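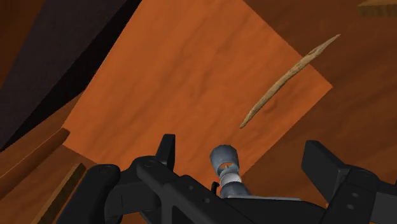

Hanne Savolainen reckons Drendel shouldn't be called a tower defence game at all, and she's said so on the talk page more than once. Her argument is that you can win a match without building a single tower, so the label tells a new player the wrong thing. I've left it in the opening line below for now, mostly because that's what people type when they're looking for it, but I do take her point!

Drendel

Drendel is a co-operative tower defence game for up to 4 players, made by the small studio Bramelik and released for PC in August. It's set on a flooded island called Merneo, where each team has to keep a line of lighthouses lit through the night while creatures called tidelings come up the beaches. I've played it far too much, so I've ended up writing most of this article (corrections are welcome, especially for the console version, which I don't own).

Gameplay

A match runs over a set number of nights. During the day you gather driftwood and lamp oil, fix your walls and argue with your friends over where to put things. At night the tidelings arrive, and whatever you didn't finish stays unfinished. Oil is the resource that matters. Every lighthouse burns it, every tower burns it, and so does your own lantern, so there's a constant tug between seeing where you're going and having enough left for the last wave.

Towers come in 2 families, fire and bell. Fire towers do damage. Bell towers don't hurt anything, but they pull tidelings off their path, and a good bell player can walk a whole wave in circles around a headland until sunrise. That's the style Hanne plays, and it's where the no-tower win comes from: you can carry a hand bell and do the same job on foot if you're quick enough. I'm not, and I've been eaten at the south jetty more times than I'd like to admit.

Characters

Players choose a keeper before the match starts. The one most people know is Kiều, a ferry pilot who can cross deep water without losing her lantern. She was pretty weak at launch (her boat used to get stuck on the pier at Old Landing, which drove me up the wall) but a later patch shortened her boarding time and she's been a favourite ever since. The other keepers are covered in their own article, which badly needs someone to look at the ability tables.

Maps and scoring

All the maps are parts of Merneo, and they join up if you lay them side by side. Old Landing is the usual starting map and the only one with a second beach that stays closed until the final night. Scoring is based on oil left over, lighthouses still lit and how many nights you've lasted. Anything over 900 is a solid result for a team that's just learning. The best score I can find a full recording for is 2,237, set on Old Landing on Saturday, May 2, 2020, by a team that ran three bell players and Kiều. There's a higher figure going around the forums, but I haven't seen any footage, so I haven't included it.

Modding

Bramelik put out a map editor as a free download. It's a bit clunky, and the colour picker for the water resets every time you save, but people have made some lovely things with it. Custom maps don't count towards the score tables. Shared maps need to be loaded by the host before anyone joins, otherwise the lobby drops everyone back to the menu.

See also: List of Drendel keepers; Merneo (setting); Bell routing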